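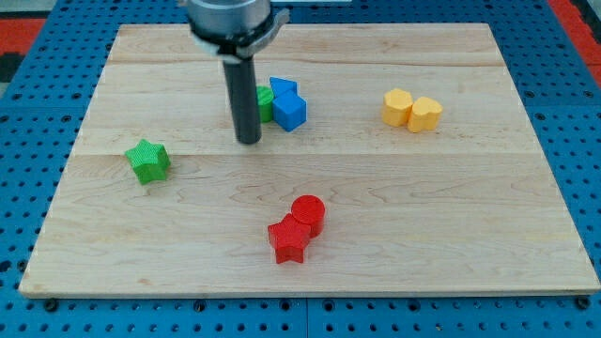 Notebook 5, p. 20

Friday, robotics club, upstairs lab

Good session! Two hours went in a blink and I'm writing this up on the bus, so forgive the scrawl (and whoever types it up for the club page, please fix my spelling).

We're still on the sorting task for the Vutley student challenge. Push the blocks across the board until they sit together by colour, no gripping allowed, only the rod. Reds, yellows and blues are next to each other, which leaves the green star out on the left by itself, miles from the green cylinder. Ailbhe Daly wants to bring the star over to the cylinder. I'd go the other way, as the star turns whenever you push it on a point and you end up chasing it round the board. We'll try both next week and see who buys the biscuits.

Things to remember:

- Speed. We had it at 500 in the config, left over from the Allard exercise, and everything skidded. Halved it and the pushes got much tidier. Try lower still for the cylinders.

- Rod height. Keep it just clear of the maple when travelling, and LIFT before crossing a group. Uvix (our planner, still held together with string) likes to take the straight line through whatever is in the way. Fixed for the yellows, not fixed in general.

- The heart is lovely to push from the lobes end. Goes straight as anything. From the point it's hopeless. Same idea probably holds for the triangle, flat side good, corner bad, but I haven't tested it properly.

- Starting positions: seed 1267 gives the nastiest layout so far. I'd like that one as our practice standard, because if we can do that we can do any of them.

Big moment of the evening was getting the red star and red cylinder to touch in one go, first time, with no nudging afterwards. Cheers all round! Then we ran the same thing again and it missed by a thumb's width, so there's some drift in there. I suspect the calibration. Ailbhe suspects me.

To do: redo the corner calibration before anything else. Read the Fabbri handout on pushing and friction (the second half, I only skimmed it). Write the lift rule into the planner so we stop doing it by hand. Ask if we can have the lab till half eight in June.

Also somebody has my good screwdriver, the short one. Please put it back in the top drawer.

3 comments | 5 shares
Print this page | E-mail this page
Search the notebook... Go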